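Print this page | E-mail to a friend

Gamage travel pouch: a review after one family trip

By Nerys Gape

I have lost a boarding pass in a food court, a vaccination card in a rental car and, one October, my whole sense of humour at the Halifax airport while my husband emptied a backpack onto the floor looking for his passport. So when I say I take travel pouches seriously, please believe me!

The one I bought this time is the Gamage, in pink. I got it at Drisunwood, the luggage place by our library, where it was hanging beside the Rovo (more pockets, more money) and a stiff zip-up thing from Arnell that felt like carrying a cutlery tray. The Gamage was the soft one. I nearly passed it over for that reason, and I would have been wrong.

What I like is that it's fabric with a rounded shape and no hard corners, so it squashes down beside a sweater and doesn't dig into your hip when you carry it under a coat. Two passports go in without any wrestling. I'd read a review complaining that it was snug with 2 in there, and all I can say is that person must keep theirs in very fat covers. Ours are plain booklets with a yellow sticker on each so we can find them in a hurry (I recommend this whatever pouch you buy, it's the cheapest travel gadget going).
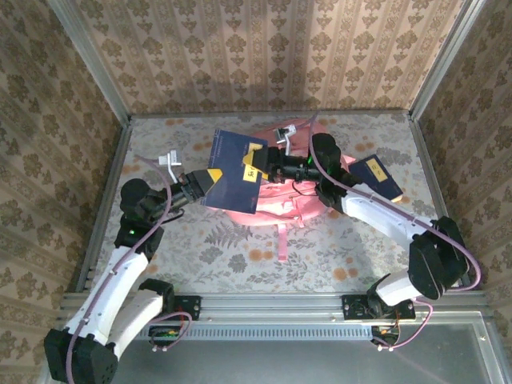 The Gamage in pink, with two navy booklets and a couple of white clips.

The strap is pink too, and it dangles. I thought I'd hate that. In practice I hook a finger through it at the security bins and it has saved me from walking off without the thing at least once. My daughter says it looks like a tail. She's 8, and she is correct.

Now the grumbles. The colour shows everything, and mine already has a smudge of what I hope is chocolate. There's no inside divider, so receipts drift to the bottom and come out looking like old lettuce. I'd also have liked some kind of stiff backing for filling in forms on your knee, though I suppose then it would be the Arnell and I'd be complaining about that instead.

How has it worn? We drove 2000 kilometres on the last trip, with a flight tacked on at the end, and it spent most of that jammed in the door pocket under the road atlas. The seams are fine. I hand-washed it once in a motel sink and hung it over the shower rail, and it was dry by breakfast.

Would I buy it again? Yes, in grey if they made it. If you carry documents for a family of five, get the Rovo and be done with it. For a couple, or one parent and one kid, the Gamage does the job nicely and you'll spot it at the bottom of any bag.

312 readers found this review helpful

Print | E-mail

Recent reviews
Rovo folding kettle: handy, but mind the lid
Three luggage scales on the bathroom floor
Arnell packing cubes, the large set
Neck pillows my mother would actually use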